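Speaker notes: Clearing a living room, session two
Slot is 3 in the afternoon, Saturday. Zihan Lü introduces. Water on the lectern.

Slide 1. Title only. Say who I am and that the method came out of the Cokalex home sorting course. Skip the history.

Slide 2. Order of work. Trash first, then textiles, then jars and packages, then ornaments. Trash goes first because it needs no decisions. Put the wastebasket on the floor against the surface being cleared, so that paper cups and scraps travel a hand's width. A basket across the room doubles the handling time.
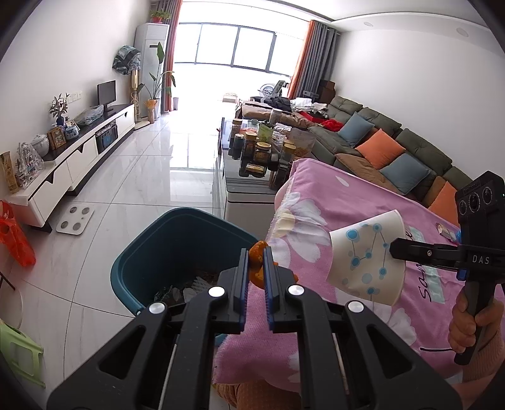

Textiles take the longest. Clothes heaped on a sofa get sorted where they lie, into wash, fold and give away. Do not carry the heap to another room. Cushions stay put until the seat is clear. Blankets are shaken once and folded last, after small items have been picked off them by hand.

Slide 3. Timing table from Xiaoqing Fan. 54 households, two visits each. Read out the median for textiles only. If someone asks about the outliers, refer them to the handout.

Coffee tables: packaged food goes back to the kitchen. Check dates there. Glass tops get wiped after the last jar is off.

Slide 4. Low cabinets. The top of a TV cabinet collects whatever came in through the door. Open every plastic bag and empty it; a bag left closed at this stage is normally still closed at the second visit. Jars, pots and vases are moved to one end, the top is dusted, and they are moved back.
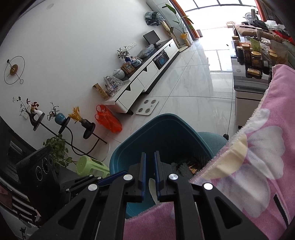 Floor last. Glossy tile shows lint from fringed cloth, so sweep dry before mopping. Bathroom scales go back to the bathroom unless the household weighs in here. Ask.

Slide 5. Costs. Bags and labels, 80 per household. Zurus boxes are extra.

Questions. Stop at ten to four. Handouts by the door, 200 printed.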